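Trudow Forum > Hobby & Small Lab Arms > Faults and Fixes

Gripper stops closing partway through a clutter run, no alarm

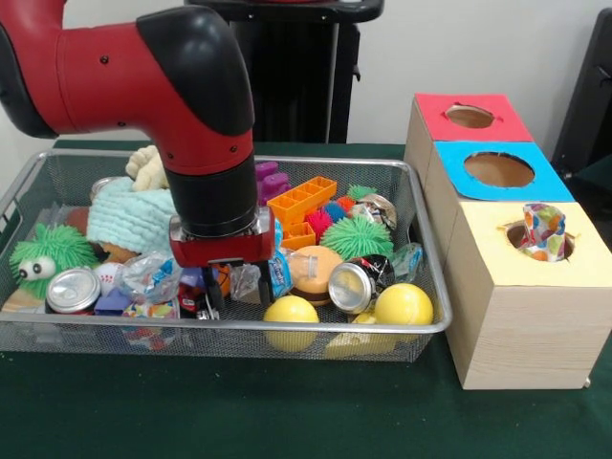
Posted by wristflange, Friday, 7:40 pm
Last updated: Friday, 11:15 pm

OK so this has eaten most of my week and I'm out of ideas. I've been running mixed pick and sort on the small arm, toys and trash and whatever, out of a mesh basket. Cans, bottles, wrappers, spiky balls, the usual junk. It runs beautifully for a while and then the gripper just quits closing. The arm keeps going! It descends, waits, goes back up with nothing, swings over to the boxes, "releases" nothing, and comes back for more. No alarm, no red light, and the log says every pick was good.

The first time, I only noticed when I came back with coffee and the basket hadn't gone down at all. It had logged 15 good picks in a row on air.

What I've tried so far: new cable from the controller to the wrist, reseated both ends, firmware back one version, firmware forward again. Swapped the 24V supply for the spare. Force limit is at the default. If I power cycle the gripper (not the arm, only the gripper) it comes right back and behaves for another 300 cycles or so it seems, although I've had it go at way less than that.

I'm on the Groludel driver, if that matters. Anybody seen this?

---

Reply by ham_and_solder, 7:58 pm

Check temperature. Everybody hates this answer but small grippers cook when they squeeze on something stiff and the controller keeps asking for more. A full can will do it, and a hard block will do it. It goes into thermal hold, and on some drivers a hold gets reported as "in position," so your arm thinks it's a happy little grip and carries on.

Put your hand near the housing (NOT with the arm enabled) next time it quits.

---

Reply by pallet_jane, 8:10 pm

I'd bet on the cable, sorry. I know you swapped it. But did you swap it with the same length and run it the same way? We had one at work that only lost the signal when the wrist was straight down at full reach, because the slack had been zip tied too tight at the elbow. Moved the tie two inches and never saw it again. You could swap cables until Christmas and the tie would still be there.

---

Reply by wristflange, 8:22 pm

Housing was warm but I could hold my fingers on it no problem, so I don't think it's cooking. Tie point is a good thought, I'll look. It does feel like it happens more over by the far side of the basket but I could be talking myself into that.

---

Reply by ham_and_solder, 8:31 pm

Warm outside doesn't tell you what the motor winding is doing. Read the register.

---

Reply by deadband, 8:45 pm

Can we talk about the part where it logged good picks on air? That's the bug I'd be losing sleep over. Whatever stops the fingers, thermal or cable or gremlins, the program should have noticed after one miss. Are you checking finger width after the close command or only checking that the command came back OK?

On mine I read the width after every close. If it hasn't changed from open, stop. If it's all the way shut, the pick missed, so count it, and after 2 misses the arm parks itself and beeps at me.

---

Reply by wristflange, 8:52 pm

...only that it came back OK. Yeah. I copied that part from the starter script and never went back to it.

---

Reply by pallet_jane, 9:03 pm

deadband is right, but a width check is no good for wrappers. A foil wrapper or an empty bag squeezes down to basically nothing, so "all the way shut" reads as a miss when you've really got it. You'll be parked and beeping all evening.

---

Reply by deadband, 9:09 pm

Then use a camera check for the soft stuff, or let it miscount. I would much rather have a false stop than an arm that lies to me for an hour.

---

Reply by pallet_jane, 9:14 pm

Depends what you're paying for the hour lol

---

Reply by flamham_refugee, 9:30 pm

Jumping in on the safety side. When you power cycle only the gripper, what do the fingers do? The old Flamham ones we used would run a full open and close to find home the second they got power, no matter what the arm was doing. I had two fingertips in there picking out a stuck bit of plastic when mine woke up. Nothing broken but I had a black nail for a good long while.

If you've been reaching in to reset it with the arm still live, please quit doing that. Hit the e-stop, gripper power off, hands out, THEN power on.

---

Reply by wristflange, 9:41 pm

Mine homes on power up too, yes. And I will admit I haven't been hitting the e-stop every time. Point taken, starting tonight.

---

Reply by ham_and_solder, 9:47 pm

Did you read the register

---

Reply by wristflange, 11:12 pm

I read the register! Temperature was fine the whole run, sorry ham. But I left the status readout open and watched it go, and it wasn't a cable dropout either, at least not a clean one. The gripper was still talking. It had flipped itself into disabled with an overcurrent bit set, and the driver throws that bit away and returns OK. Right before it flipped it had come down on something solid with one finger and shoved sideways pretty hard. You could hear it.

So my descent depth is too low for how full the basket is, and I think that's the trigger. I raised it 15 mm and put in deadband's width check with a stop after 2. It's been through 600 cycles in the past only with a nearly empty basket, which makes more sense to me now.

Not calling it fixed. I haven't moved the tie yet — one change at a time from here. Already made two tonight, I know.

---

Reply by ham_and_solder, 11:15 pm

Overcurrent is what you get on the way to thermal so I'm claiming half of that. File it against the driver though, dropping a fault bit is bad news for everybody who uses it.

---

We use cookies to keep you logged in and to remember your settings. By continuing to browse the Trudow Forum you agree to our cookie policy. Accept / Manage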